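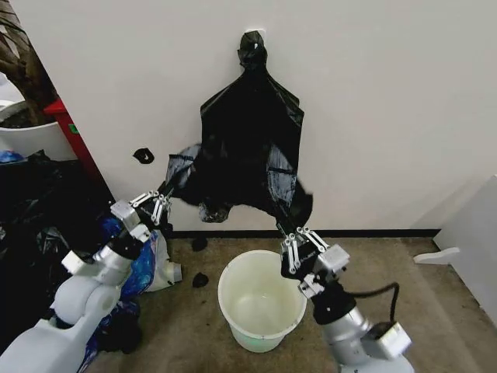

Which shutter spring do we use in the signal lamp off the *Islow*? The softer Titier one, with the stop screw backed out two turns.

Saturday, October 26, 2024

What a good morning! The lamp came off the old minesweeper with its shutter seized solid, and I had half expected to be making new vanes. They're all fine. Paint, salt and a lot of very old grease, that was the whole problem. After soaking the linkage overnight I got the handle moving with two fingers, and the clack it makes is wonderful (I did the alphabet, badly, then did it again).

The stiff spring closes hard but tires your wrist before you get through a ship's name. The soft one lags a little on the return,

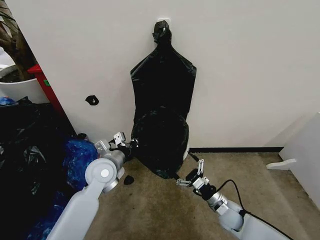 so I shimmed the pivot and that cured most of it. Dots are crisp now at any speed I can send. Somebody with real signaling hours should try it, my fist is terrible.

Housing number is 3208, stamped under the bracket where the paint was thickest. It matches the *Islow*'s fittings list, so this really is her port bridge lamp and not a swap from the Otau yard!

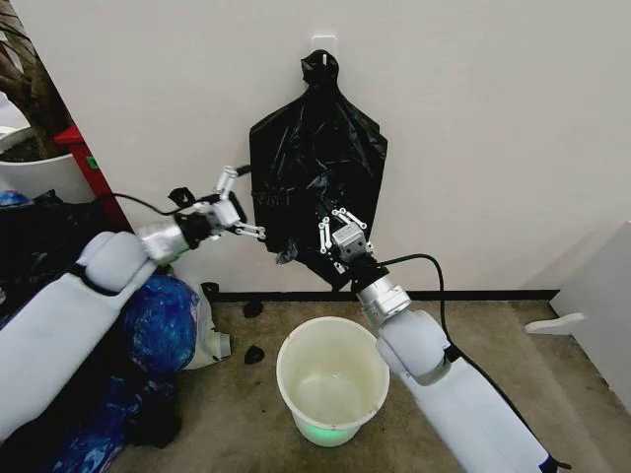
## Still to do

- Reflector: light polish only, leave the dent.
- Bulb holder is cracked. Begay had a spare on the shelf, ask for it.
- New gasket for the front glass, about 30 inches of the round cord.
- Check the bracket against the bridge rail before the November open ship day.
- Primer on the yoke, then two coats of gray.
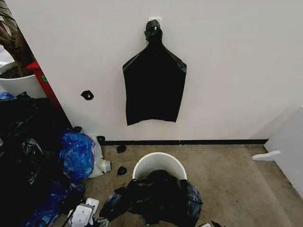

*Black bag on the wall hook, knotted at the top.*

Lamp is on the lower shelf with the shutter tied open. Please try the handle, but put the tie back on afterward.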